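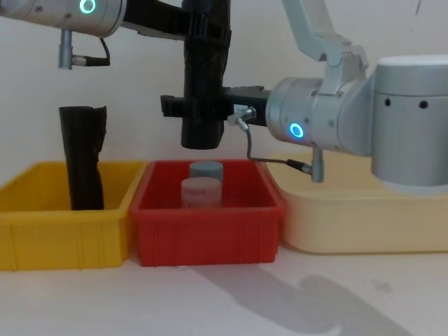
Progress report, Derese well and pipeline repair
To: Clodagh Moriarty
Period: through end of October

Quick one this time, full accounts to follow on Thursday.

Where we are. Trench is dug from the Ladby road down to the lower tank. Pipe is laid for all of it except the stretch under the culvert – county wants a different sleeve there and we are waiting on the part. Pressure test on the upper section held overnight. Lower section not tested yet, obviously.

Households. 374 signed up for the new connection, up from last report. Most of the late ones are on the Wonasska side, where people wanted to see the water bill estimate first. Fair enough. Estimate went out in the mail, two pages, and the phone calls have mostly stopped.

Money. Under on labor, over on gravel. The gravel price went up twice after we got the quote and Statow would not hold it. We moved 1,000 dollars out of the signage line to cover. Please confirm in writing that this is OK, the grant letter says any move between lines needs a yes from you.

Problems
– Pump 2 is noisy. Bearing, probaly. Supplier is sending someone.
– 3 driveways still need to be put back properly. One owner is unhappy and has a right to be, it was left rutted over a weekend.
– Water samples from the old well came back late from the lab so the October results are not in this report.

Next. Culvert sleeve, lower section test, driveways, then start on meter boxes. If the ground freezes early the meter boxes wait untill spring and we would need to ask for an extension on that piece only.

Need from you: the yes on the gravel money, and the new invoice form. The old link is dead.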